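The open day at Plomis began with a lanyard, a biscuit and a warning not to lean on anything. I had hoped for androids. What I got was Elis Gape, who runs the floor, and a gripper you work by hand, like an expensive litter picker.

The idea is simple enough. People do small jobs with the gripper while cameras watch, and the recordings teach a robot arm to do the same. Gape's team has made 2,531 of them since May. One task, known as Pugh, took 159 goes before anyone was happy with it.
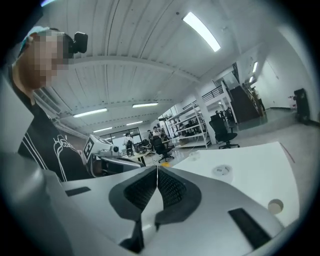 The gripper's mesh-covered finger pads, with a head camera strapped on behind them.

Visitors were then invited to try. I was handed a gripper and told to move naturally – advice that has never yet made anyone do so. Rhun Kneath, marking my efforts, wrote something short on his clipboard and turned it over.

I asked Gape when the robot might manage without us. He wants 1,000 more recordings first. Mine, he said kindly, would be kept in a separate folder.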